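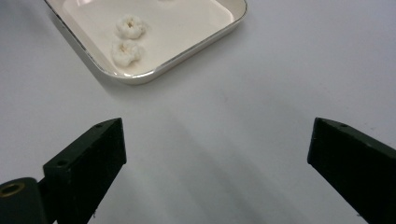
Jericho Sarmiento asks whether small, light pieces can be sorted on a tray without scattering them across the table. They can, provided the tray is shallow and the pieces are moved one at a time. The Tillness handling guide recommends the following procedure.

Set the tray on a clear, level surface. Close nearby windows and switch off fans before starting.
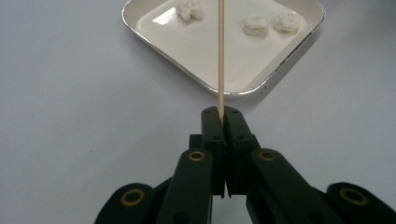 Fingertips flatten soft material and should be kept out of the tray. Use a tool with a narrow point and approach each piece from the side, low to the floor of the tray. A plain wooden skewer is sufficient. Where two pieces lie side by side, as on the right of the tray, move the outer one first -- the other may otherwise roll with it. White pieces are hard to see against a cream interior, so check the corners before putting the tray away.

Allow 3 minutes per tray.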